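Le blanc n'existe pas - notes pour l'intervention
Atelier couleur de Vurier, 4 février 2026 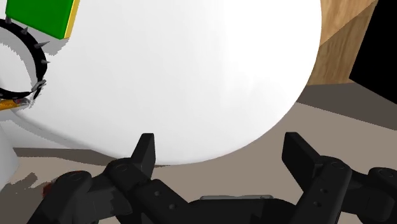
Grande sphère blanche, image de synthèse : blanc presque pur en haut, gris pâle vers le bas.

OUVERTURE (debout, sans micro si la salle le permet)

Bonsoir à toutes et à tous ! Commencer par la question : de quelle couleur est cette sphère ? Laisser répondre. Tout le monde va dire blanc. Puis demander quel tube on ouvre pour peindre le bord inférieur. Là, en général, il y a un petit silence et c'est délicieux.

Laisser l'image à l'écran pendant toute la première partie.

1. CE QUE L'OEIL CORRIGE

Notre regard est formidable et un peu menteur. Il sait qu'un mur est blanc, donc il voit un mur blanc, même à l'ombre, même le soir sous une ampoule orangée. Les spécialistes parlent de constance des couleurs. Pour vivre, c'est très pratique (on retrouve sa chemise dans l'armoire à toute heure). Pour peindre, c'est un piège : on pose du blanc partout et la forme disparaît.

Petite expérience avec le public : prendre une feuille de papier, la plier en deux, la poser en toit sur la table. Regarder les deux pans en plissant les yeux. L'un des deux est franchement gris ! Faire circuler le carton percé, celui avec la petite fenêtre, pour isoler chaque pan. Attendre les exclamations.

Ne pas aller trop vite ici. La dernière fois à Brutuvwood j'ai enchaîné au bout d'une minute et le fond de la salle n'avait pas encore eu le carton.

2. LA NEIGE, LE LINGE, LA CRAIE

Passer aux trois planches posées sur le chevalet.

La neige : par ciel bleu, les ombres virent au bleu, parfois au violet en fin de journée. Les impressionnistes s'en sont donné à coeur joie et une partie de la critique a trouvé ça ridicule. Rappeler qu'à l'époque on peignait encore beaucoup les ombres en brun.

Le linge : une nappe reçoit la couleur de tout ce qui la touche. Posez une orange dessus, il y a de l'orange dans la nappe. C'est mon passage préféré, je peux en parler longtemps, donc regarder la montre.

La craie : blanc mat, pas de reflet net, passage très doux de la lumière à l'ombre. Comparer avec une porcelaine, où le reflet claque. Deux blancs, deux matières, et on les distingue sans les toucher.

3. LES PIGMENTS

Sortir les échantillons. Blanc de plomb : chaud, couvrant, superbe, toxique (le dire clairement, le flacon reste fermé). Blanc de zinc : plus froid, plus transparent, un film qui devient cassant à l'huile. Blanc de titane : arrivé au vingtième siècle, très opaque, il mange les autres couleurs si on n'y prend pas garde.

Montrer le nuancier Traltuvano : 7 blancs côte à côte. Pris séparément, chacun passe pour du blanc tout court. Ensemble, on voit du rose, du vert, du beige... Quelqu'un demandera sûrement lequel acheter. Réponse : un titane pour commencer, en tube de 100 ml, et un zinc pour les glacis.

Glisser l'anecdote de l'escalier : pour repeindre le mien, j'ai hésité entre jusqu'à 400 nuances sur le présentoir du magasin. J'ai pris la première. Elle est très bien.

4. EXERCICE PRATIQUE

Distribuer les oeufs (durs !) et les feuilles grises. Consigne : peindre un oeuf blanc sans blanc pur, sauf une seule touche, à la fin, là où la lumière frappe. Mélanges autorisés : titane, outremer, terre de Sienne brûlée, un peu d'ocre jaune.

Vingt minutes. Passer entre les tables. Ce qui revient souvent :
- ombre trop noire : rajouter de l'outremer, retirer de la terre ;
- contour dessiné tout autour : le laisser se perdre du côté clair ;
- reflet de la table oublié sous l'oeuf, alors qu'il fait tourner la forme.

Si le temps manque, sauter l'ocre et passer directement à l'accrochage au mur.

5. ÉCHANGES

Questions du public. Garder sous la main la fiche sur le jaunissement des huiles, on me la demande à chaque fois.

Signaler que le cycle reprend en octobre avec les noirs, salle Picard. Bulletins d'inscription près de la porte, palettes à rincer dans l'évier du couloir.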